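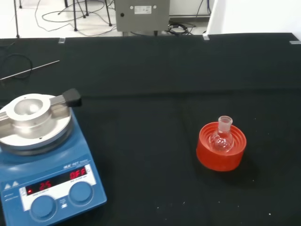 Itsuki Kikuchi has moved the same flask 687 times. She tells me this without complaint, one hand on the controls, eyes on a monitor that shows her what the robot's wrist camera shows the robot. The flask goes from its cork ring to the heating block. Then somebody resets the bench, she presses a pedal, and it goes again.

This is how Praditz plans to teach a machine to do chemistry, or at least the part of chemistry that involves carrying glass from one place to another. The company wants 1,000 good demonstrations of the task before it trains anything it would show a customer. Kikuchi thinks they will have them soon. I asked what happens after that. "We find out which ones we should have done differently," she said.

The pitch is simple enough. Let a person steer the arm, record everything, feed it to a learning system, and the system picks up the skill. Rillel, the software outfit that supplies the training code, talks about "general lab competence" in its brochure. What I watched was a flask, a ring, a hotplate and a black cloth clipped flat along the far edge of the bench.

The cloth bothers me. It makes a tidy backdrop, and clear glass is hard enough for a camera to find without help. But I have been in a good many working labs and I can't remember one draped in black. They have notebooks lying open, paper towels, a colleague's lunch. If every example is gathered on a bare dark surface, what has the system learned to see?

Junpei Maruyama, who runs the collection effort, has heard this before. He says the cloth will be swapped out in September, when a second set of recordings begins at the Skavgate site with different benches and different lights. He also says, a little wearily, that you have to start somewhere. Fair enough. I'd feel better if the brochure said so too.

Then there is the matter of what counts as a good example. Two people review the recordings, and they don't always agree. A grasp that looks clumsy to one looks careful to the other - and both versions may end up in the same pile. Van Acker, a glassware distributor that has put money into the project, has asked for a success rate. Maruyama won't give one until the reviewers settle on what success is. I liked him for that.

Kikuchi, meanwhile, had started another run. She stopped halfway, backed the arm off and marked the attempt as bad. I hadn't seen anything wrong with it.

Contact the editors | Copyright 2024, all rights reserved | Back to top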